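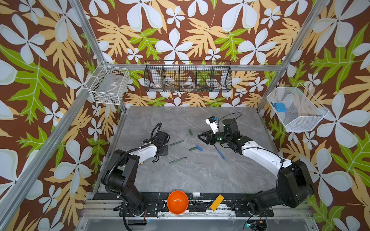
Figure 1. Floral wallpaper on the back and side walls, with a gray marble-patterned tabletop.

Pattern Repeat and Material Waste in Wallpapering Small Rooms

1. Purpose

The project measured how much wallpaper is discarded when a large-repeat pattern is matched at every seam. Suppliers usually quote coverage by area, and that figure ignores the trimmed length at the top and bottom of each drop. Two papers were compared: Katberg, a plain texture with no match, and Ezeani, a straight-match print.

2. Method

A cutting plan was drawn up for 23 small rooms from floor plans held in the Nitden housing survey. Drop height was taken from the plan, plus 2 inches for trimming at each end. Doors were deducted; windows were not. The plans called for 204 drops in all. Offcuts shorter than 40 inches were counted as waste.

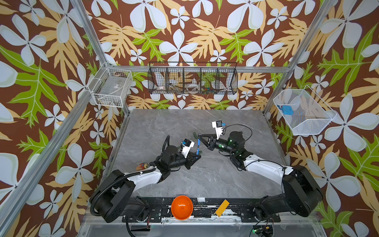
Department of Interior Construction, Gendus Technical College
Student Project Reports

3. Results

Ezeani produced more waste than Katberg in every room. The difference was largest where the drop height was slightly more than a whole number of repeats, so that most of one repeat was lost on each drop. Room width had little effect.

4. Limitations

Walls were assumed to be plumb. Paste shrinkage was not modeled. Half-drop patterns will be tested in September.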